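Module 4: Preparing a White Work Surface for Small-Item Sorting
Course notes, Stevodham Workshop Practice, November

The exercises in this module use a flat white surface, a compartment box and small soft items. Most sorting errors recorded in the Wotley exercises were traced to the surface and the box position, and very few to the items themselves. The surface is therefore treated as a piece of equipment, with its own setup and its own check.

A working surface has to meet two requirements. It must give even contrast under every item in the set, and it must stay flat when an item is slid across it. Paper, card and coated sheet all meet the first requirement. They differ on the second.

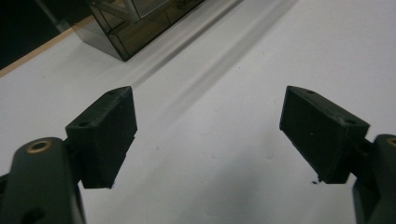

4.1 Surface materials

Uncoated paper marks easily and lifts at the corners after repeated use. Card lies flatter but shows a ridge wherever it has been folded. Coated sheet wipes clean and is the default for this course – the Putach notes call it "bench white" and the two terms mean the same thing. Gloss finishes are excluded. A gloss sheet returns a bright patch under a ceiling lamp, and a pale item placed in that patch loses its outline.

Fix the sheet on all sides before any items are brought to the table. Tape goes on the underside where possible. Tape on the upper face is acceptable at the far corners only.

Where one sheet does not cover the working area, two are butted together. Overlapping is not permitted, as the upper edge catches on fabric and on the rims of light boxes. Place the join away from the zone where items are set down.

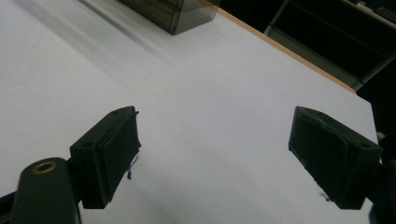 Joins and marks are assessed separately from flatness. A join is rated by whether it can be felt with a fingertip drawn across it, and a mark by whether it could be confused with a small item. A straight, faint seam in the middle distance, as on the white top here, is recorded on the setup sheet. The dark smudge near the right-hand pad is recorded too. Wipe any such mark once with a dry cloth and once with a damp one. If it remains, note its position and keep dark items away from it. Threads and fibers are picked off by hand before each run.

4.2 Lighting

Soft shadow is tolerated. Hard shadow is not. Stand at the working side, hold a hand flat above the sheet and look at the edge of the shadow. If the edge is sharp, move the lamp back or bounce the light off a wall. Repeat the check with the box in place.

4.3 Box position

The box stands at the far center of the sheet, long side parallel to the table edge. An open top is required. Transparent walls are preferred because the dividers can be followed from outside, though they also produce small reflections that beginners read as extra partitions.

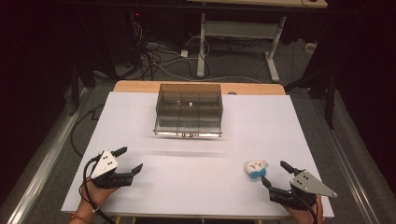 Compartments are numbered from the left, and the numbering is not written on the box. Soft items start in the near half of the sheet, clear of the side edges. Plush items are set down with the face visible, so that orientation at the start of a run can be recorded in one word. The Ferrand procedure places them face down; do not mix the two conventions within a set.

A soft item is lowered into its compartment and released when it touches the floor of the box. Pressing it in moves the dividers.

4.4 Clearing between runs

Return every item to its start position before wiping the sheet. Wipe toward the near edge. Small dark specks collect under the working zone and are easily missed from a standing position, so the last check is made with the eyes near table height.
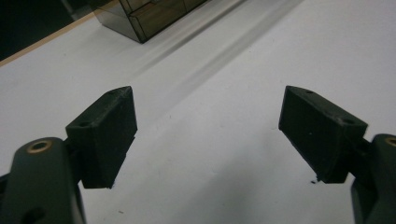
Putach replied to the draft of this section that the low check should come first, before the items go back, and that wiping around items already in place only pushes debris underneath them. On their tables the order is check, wipe, replace, check. The point is accepted for soft items. For hard items the order given above still applies until the section is revised.

Setup sheets are handed in with the run record. List the surface material, the position of any join, remaining marks, lamp position and the convention used for plush items.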